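Keeping the grippers honest
At the Kwofie bench in Stusville, the tools that people hold get more maintenance than the robot they teach

By Farzana Bepari
February 25, 2022

The maintenance log for the Kwofie station runs to two binders. The first covers the arms, which live in the next building and are serviced under contract. The second, which is thicker, covers a pair of hand-held grippers, their cables and one white table.

The grippers carry the same jaws and the same linkage as the ones fitted to the arms. An operator holds one in each hand and does the job by hand: pick up a cube, press a button, stamp a sheet. The recorded movements are later used to train the arms. Any play in a hand-held gripper therefore ends up in the data, and from there in the behaviour of the machine.

Teemu Kallio has looked after the station since October. Before that he maintained labelling equipment at a bottling plant in Enlow, and his method has changed very little. Each shift begins with the tools unplugged. The jaws are wiped with a dry lint-free cloth, then opened and closed by hand through their full travel. Kallio is feeling for a change in drag between one end of the stroke and the other. Grit in a pivot shows up as a faint step, usually in the last third of the closing movement.

After the dry check the cables are connected and the zero is taken. The jaws are closed on nothing, the reading is stored, and the jaws are opened to the stop and the second reading is stored. If either value has moved by more than the limit written inside the cupboard door, the tool is not used until the cause has been found. Resetting the zero to hide the shift is the one thing operators are asked not to do.
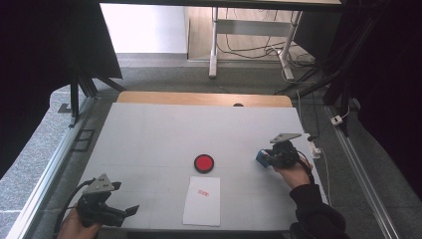

Cable routing took longer to get right than anything mechanical. In the first layout both leads left the table on the same side, and the left-hand lead crossed the work area whenever the operator reached forward. It tugged at the wrist. Aishwarya Devadiga, who processes the recordings, found the tug before anyone at the bench had mentioned it, as a small sideways correction near the end of each reach. The leads now leave on opposite sides, with enough slack for a full reach and no more.

The leads are treated as consumables. They are flexed by hand along their whole length during the weekly check, with a continuity meter attached, and most faults appear within a short distance of the strain relief. A lead that drops out once is cut in half before it goes in the bin. Kallio introduced that rule after a faulty one found its way back to the spares drawer.

The mounting plate on top of each gripper is the other regular source of trouble. Whatever is fixed to the plate must keep a known position relative to the jaws, and the screws work loose under ordinary handling. The present routine is a low-strength thread lock, a torque driver set to the value on the drawing, and a paint line across each screw head. A broken line means the screw has turned. The tool is then recalibrated even if the plate feels solid.

Ikhsan Mandagi runs the sessions and chooses the tasks. Cubes come first, as a warm-up and as a reference. They are small, light and regular, and a change in how they are gripped points to the tool more often than to the operator. A button press follows, then the office tasks, of which stamping is the least forgiving. A self-inking stamp has to be held upright, brought down square and pushed against its spring. If the jaws twist under that load, the mark comes out heavy on one side.

"The cube tells you the gripper closes," says Mandagi. "The stamp tells you whether it stays where you put it." 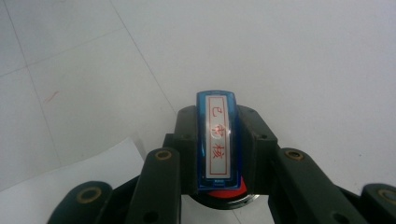
Wear at the pivots is checked every 800 cycles. The procedure, drafted by Rafsan Rathnayake of the tooling supplier Gukine, fills a single side of paper. The body is held in a soft-jawed vice and a dial gauge is set against the side of one fingertip. A light spring load is applied in one direction and then the other, and the difference is written down. The figures are kept on paper as a running series for each tool, and Kallio pays more attention to the slope than to any single reading.

When a bushing does need changing, the whole set on that gripper is changed with it. The links are supported from behind while the old bushing is pressed out, as the plastic around the bore will crack if it is left to take the load. The new part goes in flush and dry. Oil was tried for a few weeks. It gathered paper dust and was given up.

A full set takes 60 minutes, including recalibration, and both grippers are done in the same session even if only one is out of limits. Devadiga asked for this. A fresh tool in one hand and a worn one in the other produced recordings in which the two sides closed at slightly different rates, and separating that from the operator's own habits cost her more time than the extra bushings cost the budget.

There are 5 spare sets in the cupboard. The next revision from Gukine moves the strain relief further back along the handle and swaps the plate screws for a longer type. Kallio has asked for the drawing before the parts, and for the torque value to be printed on it this time.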